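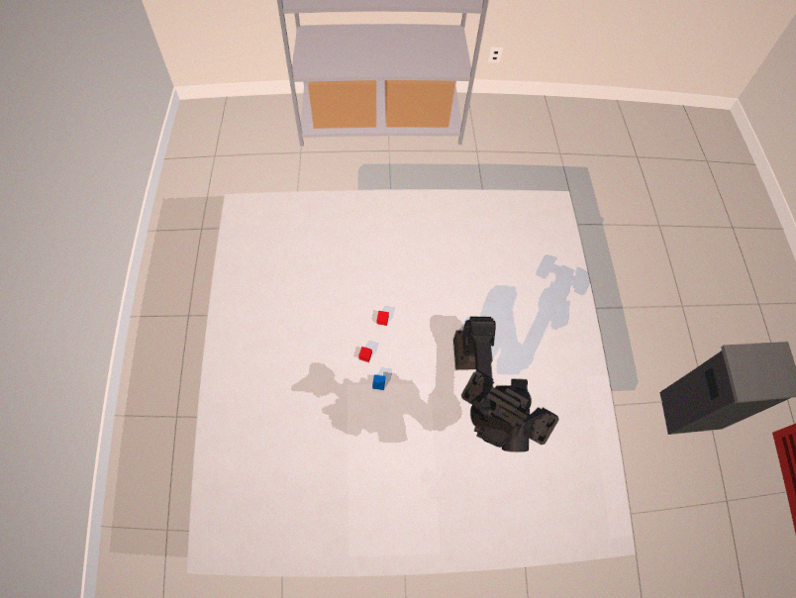

Page last changed: July 6, 2018

Two Reds and a Blue

I should say up front that I took the Dursun job for the rent. I'd been let go from the frame shop in April, my car needed a thing I couldn't pronounce, and there was a card on the board at the laundromat that said STEADY HANDS, NO EXPERIENCE, PAID BY THE EXAMPLE. I have steady hands. I can cut a mat for a watercolor with a fever and a cat on the table. So I called.

Dursun had the upstairs of a building in Rirngate, over a place that sold pool chemicals, so everything up there smelled like summer even when it was pouring. You got a desk, a screen, a pair of grips that looked like the handles off a jump rope, and a room. The room was on the screen. It had a tile floor and a shelf against the back wall and a little white outlet, and I swear I spent more time in that room this year than in my own kitchen.

In the middle of the floor was the mat, and on the mat was the arm. The arm's name was Hondeo. Well, the program was called Hondeo, but we all called the arm that, the way you'd call a dog by whatever was already on the collar. You moved the grips and Hondeo moved. You picked up a cube, you put it where the card said, you pressed the pedal, and that was an example. Then the cubes jumped to new spots and you did it again. Somewhere in another building the learning part, which was called Urix, chewed on everything we made and was supposed to get good at cubes.

My first day I made 4 examples that counted. Four! I made a whole lot more that didn't. I knocked cubes off the mat and across the tile, I squeezed air, I drove the hand straight into the floor, and in a room like that nothing breaks, so the floor just shivered and the arm bent in a way that made me feel sick to my stomach. The lady at the next desk leaned over and said, "Slow down, hon. It learns your hurry." She went back to her own screen and I don't think she spoke to me again for two weeks.

It learns your hurry. I thought about that on the bus all the way home.

So I slowed down, and I got pretty good. The money got decent. By the end of the first month I could do reach, close, lift, carry, lower, open, back off, without thinking in words at all. I'd dream it. I'd go to pick up a saltshaker and catch myself coming down on it from straight overhead with my fingers spread, like a person trying to win a stuffed bear at the fair.

My favorite was the layout with two reds and a blue. There were plenty of layouts, with one cube or with a crowd, but that one came up a lot, and the card for it always said the same thing: BLUE TO FAR SIDE, DO NOT DISTURB RED. The reds were just there to be in the way. And the blue always seemed to land in the arm's shadow. The room had these doubled shadows, a warm one that went off to the left and a bluish one that went up to the right, and when the hand came down they'd slide over the mat ahead of it like something swimming. I liked to watch the warm one cover the blue cube. That was my signal. Shadow on the blue, start closing.

You weren't supposed to have signals. I didn't know that yet.

I also had a habit, and this is the part I wanted to write down. When I set a cube down, I gave it a little nudge. Just a tap on the side, after I'd let go, to square it up. It's a framer's thing, you always square up the corner, your thumb does it on its own. It didn't hurt anything. The example still counted, the light still went green. I must have done it every single time.

One afternoon the supervisor called me into the back room, and I figured that was it, I was fired again, I'd have to go home and look at the laundromat board some more. She sat me down in front of a bigger screen. Same floor, same mat, same shelf. No grips on the desk, though.

"This is Urix," she said. "We let it run by itself last night. I want you to watch number 403."

Two reds and a blue. Hondeo sat there a second, and I know it's dumb, but my hands came up off my lap. Then it reached. It was jerky, it wasn't like any of us really, it was like all of us arguing. It went out too far and came back. It came down crooked over the blue, stopped, straightened. And it waited. I saw the warm shadow slide over the blue cube and I thought, now, and it closed.

It lifted it over the reds and didn't touch either one. It carried it to the far side and set it down and let go and backed off a little.

Then it came back in and gave the cube a tap on the side.

I made some kind of noise. The supervisor was looking at me and not at the screen.

"There's 705 runs from last night," she said, "and it does that in pretty near all the ones where it gets the cube down. We couldn't figure out where it came from. So I went through the logs desk by desk."

"I can quit doing it," I said. "I didn't know. It's from picture frames."

"It costs time. They want it out." She rubbed her eyes. "They're going to go back and trim the ends off your examples. All of them, right after the hand opens. I'm not mad, they're good examples. I just need you to keep your hands still once you let go."

I said okay. I asked if I could see it one more time and she shrugged and ran it back for me. Reach, too far, come back. Shadow. Close. Lift, over, down, open.

Tap.

My dad did it. He's the one who taught me frames, he had a bench in the garage and a radio with a coat hanger in it, and he squared up everything. Library books. The newspaper. He'd square up the napkin holder at somebody else's house. He's been gone a good while now and he never in his life touched a computer, he thought the microwave was showing off. And there it was in the upstairs of a pool chemical building, coming out of a big black arm that wasn't even a real arm.

I went back to my desk and picked up the grips. It took me days to stop. I'd let go of the cube and feel my thumb wanting to go, and I'd have to sort of hold my breath and press the pedal quick before it could. I lost a bunch of examples just by pressing early. The lady next to me looked over once, and she looked at my thumb, but she didn't say anything.

They ran Urix again after the trim. I asked the supervisor in the stairwell how it went and she said great, faster, everybody's happy. She had her coat on and one hand on the door.

"It still does it once in a while," she said. "Just on the blue."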